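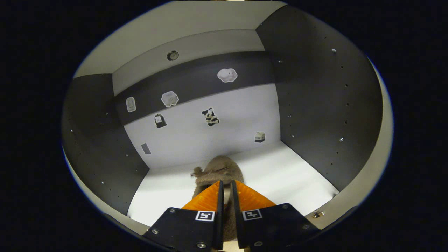
Last changed: August, 9:40 in the evening

In defense of the cloth sack

When I moved to Sareden, I brought 2 suitcases and a bundle of cloth sacks which my grandmother used for beans and dried apples. My neighbors were keeping everything in clear plastic tubs with lids that click. I bought such tubs also. After one winter I gave most of them away, and I want to explain this decision, which some friends find strange.

A brown sack with coarse weave is not beautiful in the way the shops like. It is lumpy and it does not stack. But it takes the shape of what you put inside, and when it is half full it needs only half of the place. A tub with one handful of walnuts in it occupies the same shelf as a full tub. My pantry is a white cupboard with 8 small compartments, and I feel this difference every day.

People say to me that with a sack you cannot see the contents. I agree, it is a weakness. I take the sack by its gathered top, I press it a little, and usually I know. For lentils and rice I made a mistake more than once, so now I sew a colored thread at the corner.

Flour I do not keep in cloth, and I would not recommend it to anyone who has had moths. For flour I still have one Viltik tin.

The store on Boyer Street sells new sacks that hold 400 grams of tea, and I find them too stiff at first. Wash them two times before you use them, and dry them inside out.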